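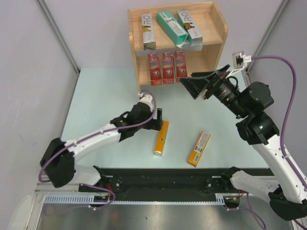
三、到了营地以后:搭帐篷、生火做饭、过夜

前两部分讲了怎么取装备、怎么从停车场走到湖边,这一部分从你把背包放到地上那一刻讲起。我假定你租的是我们店里的标准套装:一顶Vaklow双人隧道帐、一个Astska气炉、两张防潮垫,加一个挂食物的袋子和绳子。要是你自己带了帐篷,第3.2节可以跳过去,但3.1和3.4还是请你看一眼,Surimia这片湖区跟你平时去的营地脾气不太一样。

这份说明我改过好几版了,最近一次是2024年1月,趁着店里关门,把大家还装备时跟我念叨的问题都补了进去。所以有些地方写得很细,有些地方一句话带过,细的都是有人栽过跟头的。

3.1 选地方

先别急着拆包。我知道走了一上午,肩膀酸得只想把东西一扔就躺下,可是选地方这十来分钟真的值得花!

1. 找到编号的木桩。Surimia湖东岸一共有11个营位,每个营位旁边有一根矮木桩,上面刻着号码。你的订位单上写的是几号就住几号,别看见隔壁的风景好就搬过去,后面的人到了会很尴尬。

2. 在营位范围里转一圈,看地面。要找的是一块比帐篷大一圈、基本平的硬土。松针厚的地方躺着舒服,可是地钉抓不住,得把松针拨开再下钉,走的时候再拨回去。

3. 抬头看。头顶上有没有枯枝、有没有挂在半空的断枝。湖边的老松树有不少上半截已经枯了,平时没事,夜里一起风就说不准。有就挪开,哪怕营位里只剩下一块稍微斜一点的地方。

4. 看水往哪儿走。地上如果有细细的沟,沟里的沙子比旁边干净,说明下雨时水从那里过。帐篷别压在沟上。

5. 躺下试试。就那么躺在地上,躺一分钟。腰底下有石头、头比脚低,这时候全知道了。斜坡避不开的话,头朝高处。

注意:帐篷离湖岸至少走出99步。这是我自己的土办法,大人的步子,从水边开始数,数到头再找地方。东岸的营位本来就划在这条线以外,你只要不往水边挪,就不用数。7号营位例外,它的范围有一角伸到了岸边的草地上,那一角请空着,草很嫩,踩几次就秃了。

当心:不要在湖北头那片石滩上扎营。看着平,风景也是整个湖最好的,但是下午的雷雨一来,石滩后面的冲沟会突然涨水。那里没有木桩,没有木桩的地方就不是营位。

3.2 搭Vaklow隧道帐

隧道帐不是自立的,得靠地钉和拉绳才站得起来。用惯了圆顶帐的朋友头一回搭,多半会搭出一条瘪下去的毛毛虫,我第一次也是!搭顺了以后挺快的。

把袋子里的东西先倒出来对一下:外帐(内帐已经挂在里面了,不用拆)、两根折叠帐杆、地钉袋、地布。帐杆一长一短,长的接头处缠了红胶带,短的没有胶带。

1. 铺地布。光滑的一面朝下。地布四个角有小环,先不要钉。

2. 判断风向。湖区白天的风一般从湖面往山上吹,到了晚上会掉过头,从山上往湖面吹。我建议按晚上的风来摆,帐尾(矮的那一头)冲着山,帐门冲着湖。早上一拉开拉链就能看见水,也算附带的福利。

3. 把外帐摊在地布上,帐尾对准你选好的方向,先只钉帐尾的两个角。地钉斜着打,钉头往帐篷外面倒,打到只露出挂钩。袋子里没有锤子,用鞋底踩或者找块平的石头都可以。石头用完放回原处。

4. 把帐杆一节一节接好。请不要捏着一头甩,让它自己弹起来接上。我知道那样很过瘾,可是接口就是这么裂的。

5. 长杆穿前面的杆套,短杆穿后面的杆套。穿的时候往前推,不要从另一头往外拽,一拽中间就脱节。杆尾插进杆套末端的小兜里,另一端扣进带孔的织带。织带上有三个孔,平时用中间那个。

6. 走到帐门这一头,抓住两个前角,往外一拉,整个帐篷就立起来了。保持拉紧,钉下两个前角。一个人搭的话,先把一个前角松松地钉住,再去拉另一个,最后回来调。

7. 打四根主拉绳。前面两根,后面两根,都顺着帐篷的长度方向稍微往外撇。拉绳上有个调节扣,先把绳子放长,钉好以后再收紧。

8. 打侧面的拉绳。没风的晚上可以不打,但我每次都打,半夜爬起来补拉绳的滋味我尝过。

9. 钻进去看内帐。内帐和外帐之间应该能塞进一个拳头。贴在一起的话,回去把那一侧的地钉往外挪一点。

注意:天黑以后布料会变松,尤其是刚下过雨。睡前再走一圈,把调节扣都紧一紧。

注意:地下石头多、钉子打不下去的时候,别硬砸。拔出来挪一个巴掌的距离再试。还是不行,就把拉绳绕在一块大石头上,再拿第二块石头压住绳子。

当心:收紧的时候看着杆套,别一边拉到底再去拉另一边。两边轮流来,每次收一点。帐杆要是已经弯成了一个尖角,马上松开。

帐杆真断了怎么办?地钉袋里有一截短铝管,那就是修理管。套在断口上,两头用胶带缠住(胶带绕在气炉的袋子里,缠在打火机外面),能撑到你下山。还装备的时候跟我说一声就行,我不会因为一根帐杆扣你押金。

3.3 用Astska气炉做饭

先讲地点。做饭的地方要离帐篷远一点,隔开30步最好。一来怕火,二来怕气味。湖区的黑熊不多,花栗鼠可多得很,它们对帐篷布毫无敬意,闻到一点花生酱就敢咬个洞进去。

1. 找一块平的石头或者裸露的土地放炉子。不要放在松针上,也不要放在倒木上。倒木看着像现成的灶台,但里面是朽的,火星掉进去能闷着烧一整夜。

2. 把炉头的阀门拧到关。顺时针到底,手指拧紧就够了。

3. 气罐立在地上,炉头对正螺口,慢慢旋上去。会听见短短的“嘶”一声,继续旋,声音就停了。要是一直响,退下来重新对。螺口歪了是最常见的毛病。

4. 打开三条支脚,把锅放上去试试稳不稳。稳了再把锅拿开。

5. 先把打火机打着,凑到炉头边上,再把阀门拧开一点点。先放气后打火的话,会“轰”一下,眉毛有危险。

6. 火稳了再放锅。用中火,火苗不要冒出锅底。

7. 烧完关阀门,等炉头凉透了再拆。我一般是吃完饭、洗完碗才去拆。

海拔高,水不到一百度就开了,所以面条和米饭都要多煮一会儿,包装上写的时间别全信。Kirsty Skinner每年五月都来这儿钓鱼,她教我的办法是把米在塑料袋里提前泡上,走路的时候就在背包里泡着,到了营地一煮就熟。我试过,确实好吃,就是袋子得扎两层,我头一次只扎了一层,整条睡袋都是淘米水的味道……

洗锅的水不要倒回湖里。走到离水远的地方,挖一个小坑倒进去再埋好。剩饭渣滤出来装进垃圾袋带走。洗洁精哪怕标着可降解,也请一样处理。

当心:绝对不要在帐篷里面或者帐门前厅里点炉子。下雨也不行,冷也不行。一氧化碳闻不出来,等你觉得头晕的时候已经晚了。天气实在不好,就吃凉的,所以我总劝大家包里多带一顿不用煮的东西。

当心:别用石头或者锅盖把炉子四面围死来挡风。气罐会被烤热。挡一面,挡迎风的那面,时不时摸一下罐子,烫手就关火。

喝的水同样要处理。湖水清得能看见鳟鱼的影子,可是上游有牛羊,烧开或者过滤,两样选一样。烧的话,水滚了以后再多滚几分钟,放凉了灌进瓶子。傍晚多烧一锅,第二天早上就不用饿着肚子等水开了。

3.4 挂食物袋

湖东岸没有铁的储物箱,所以得自己挂。请趁天亮做这件事!戴着头灯往树上扔绳子,十个人里有九个会扔到自己头上。

1. 把所有有味道的东西装进袋子:吃的、垃圾、牙膏、防晒霜、唇膏、狗粮。狗粮特别容易忘。

2. 找一棵活树,有一根横着伸出来、够粗、够高的树枝。枝下面站着伸手远远够不到才行。

3. 绳子一头系上小布袋,布袋里装块石头。往上抛,让它越过树枝。抛的时候旁边别站人,狗也牵走。

4. 布袋落下来以后,解开石头,换成食物袋,打个结实的结。

5. 拉另一头,把袋子升上去。袋子要离树干远,离树枝也要留一段距离,不然花栗鼠顺着枝子就下来了。

6. 绳尾在另一棵树的树干上绕几圈,系好。绳子绷在两棵树中间,夜里起来容易绊着,我会在上面搭一条浅色的毛巾。

注意:树枝不合适的时候,到Dimitriou小屋去借挂钩。小屋在湖南头,沿着岸走过一座独木桥就到。Houshang Naseri夏天住在那里,门口钉了一排挂钩,谁都可以用。他早起,睡得也早,天黑以后就别敲门了。

当心:口袋翻一遍再进帐篷。能量棒的包装纸、半块巧克力、止咳糖,全是我洗衣服的时候从自己兜里掏出来过的。

3.5 过夜

1. 防潮垫先吹好放进去,让它自己再缓一缓,睡前补两口气。吹得太硬反而不舒服,侧躺时胯骨刚好碰不到地就对了。

2. 睡袋一到营地就拿出来抖开,挂在绳子上或者铺在垫子上,让羽绒蓬起来。太阳一落山马上收进帐篷,不然露水一打就潮。

3. 帐尾的通风口留着别关。冷也留着。关上的话,早晨起来外帐里面全是水珠,一碰就滴到脸上。

4. 鞋子放在前厅里,口朝下。头灯放在枕头边上固定的地方,摸黑也能找到。

5. 水瓶怕结冰的话倒过来放,冰是从上面开始结的,倒过来早上还能喝到水。

夜里听见动静,多半是鹿。鹿踩断树枝的声音特别大,躺在帐篷里听,跟来了一头大象差不多。拍两下手,说几句话,它们就走开了。狗叫起来的话把它叫进帐篷,别放它出去追。

起风的时候,帐篷会抖,帐杆会往里压一点再弹回去,隧道帐就是这个样子,不用怕。需要爬起来的情况有两种:有一侧的布在“啪啪”地拍,那是地钉松了;或者帐顶明显塌下来,那是拉绳脱了。穿上鞋再出去,光脚踩到地钉很疼。

雷雨的话就另说了。看见闪电以后很快就听见雷声,离开湖岸和单独的大树,往矮的、密的小树林里去,蹲下来,防潮垫垫在脚底下。几个人之间隔开一些。雷声远了再等一阵才回帐篷。午后的雷雨来得快去得也快,我一般中午就把外套放在背包最上面。

3.6 拔营

1. 先把睡袋和垫子收了,再收帐篷。内帐的拉链全打开,抓着帐尾把里面的沙子抖出来。

2. 松拉绳,拔地钉。拔不动就用另一根地钉勾住挂钩往上提,顺着打进去的角度。别拽绳子。

3. 帐杆从杆套里推出来,从中间往两头折,这样里面的松紧绳受力均匀。

4. 外帐要是湿的,就湿着卷起来,塞在背包外侧。不用在营地等它晒干,还回来以后我会挂起来晾。不过请告诉我它是湿的!有一回一顶湿帐篷在架子上闷了好多天,那个味道我现在还记得。

5. 数地钉。袋口的布条上写着应该有几根,对不上就回去找,多半还插在侧面拉绳的位置。

6. 把拨开的松针拨回去,石头放回去,再绕营位走一圈,眼睛看着地。橡皮筋、茶包的小标签、切下来的胶带头,都捡起来。

7. 食物袋最后放下来,绳子从树枝上慢慢抽,别猛拽,绳头打着结会卡住。真卡住了就换个方向轻轻抖。

注意:气罐里剩多少都请带回来,空的也带回来。我这里有专门的口子放气,不要自己在山上扎。

下山的路和来时是同一条,过了独木桥以后那段碎石坡,下坡比上坡难走,登山杖放长一点。停车场旁边的还装备窗口开到太阳落山,要是晚了,把整套东西放进窗口下面的木柜里,柜门带上,钥匙从门缝塞进来。至于押金怎么退、弄坏了东西怎么算,看第四部分。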